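Evangelia had been building Stokik since February, in the long room at Mundville that she shared with anyone who paid their dues, and by now she talked to it the way her aunt used to talk to bread dough. It had a good shoulder and a stubborn wrist, and last week it had flung a bean clear over the desks (they found it in the printer, of all places!).

"You're asking it to do something you've never done yourself," said Evdokia Makris, who had come in for a screwdriver and stayed, as she generally did. "Not slowly, anyhow. Go on, pick them up with tweezers and pay attention to your fingers."

So she pulled on the black gloves, feeling a little foolish, and bent over the yellow bowl.
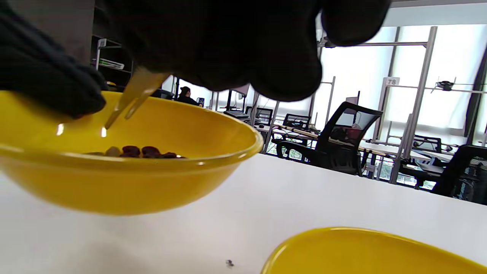

*Beans, tweezers and the yellow bowl.*

"Well?" said Evdokia.

"I'm holding my breath," Evangelia said, surprised. "I wonder how you'd write that into a program."

Evdokia pulled up a chair and said they had all afternoon.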